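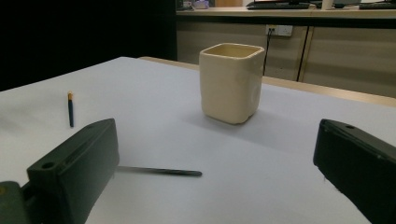 Plarneck, November

Reading time: 3 minutes

Unit 6: The Writing Table and Its Vessel

This handout accompanies the Tuesday session of the course in workplace arrangement taught at the Tritenitz annex. Participants should read it before the practical exercise and bring it with them to the table.

A pen cup is a modest article, and earlier handouts treated it as an accessory. In the present unit it is the starting point. Where the cup stands determines how far the hand must travel, which part of the surface remains free for paper, and whether pens are returned after use or left lying where the writing stopped. The course recommends a ceramic cup with a wide mouth and a square section. A square cup can be set parallel to the edge of the table, and a pen laid down beside it will not push it out of line. Small irregularities in the walls, as found in handmade ware, are acceptable provided that the base is level.

The surface should be pale and matte. Dark pens are easily found on it, and glare from overhead lighting is reduced. A covering need not extend to the full depth of the table; a strip left bare at the far edge does no harm to the exercise.

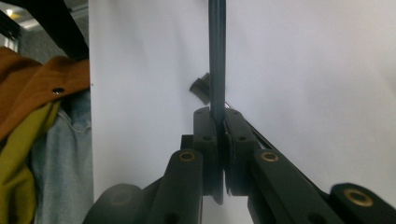 The pen is held upright above the mouth of the cup before it is lowered. Participants who bring it in at a slant tend to strike the rim, and a light cup will then shift. The movement has two stages, first to the vertical and then down, and these should be practiced separately until the pause between them is no longer needed. Long, slender pens require more clearance than short ones. In last year's exercise the Plarneck groups recorded 740 placements, of which 641 were completed without contact with the rim. The remainder were for the most part made with the longest pens.

Short pens may be stood on end beside the cup while the longer ones are put away. They are placed last, so that they are not hidden among the others.

Participants are asked to begin each round with at least one pen lying flat and to leave the cup in position throughout. The cup is moved only when the instructor calls for a new arrangement.
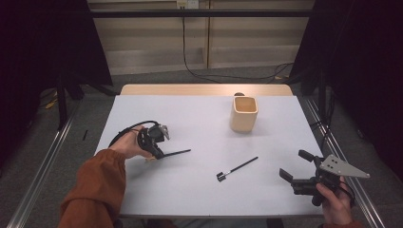
Hnat Hordiienko has remarked that the unit places too much weight on the cup and too little on the person seated at the table, and that a left-handed writer would set the whole arrangement out differently. He would prefer that each participant choose the position of the cup and defend it in writing. The point is taken up in the assignment below.

Assignment. Describe in one page the placement of a pen cup at a table you use regularly. State which hand you write with, where the paper lies, and which pens are used most often. Refer to Section 43 of the Barken reader for the terms to be employed. Pages are to be handed in at the start of the next session.

Shared 6 times | 0 comments

Tritenitz Annex, Course Office | Contact | Back to top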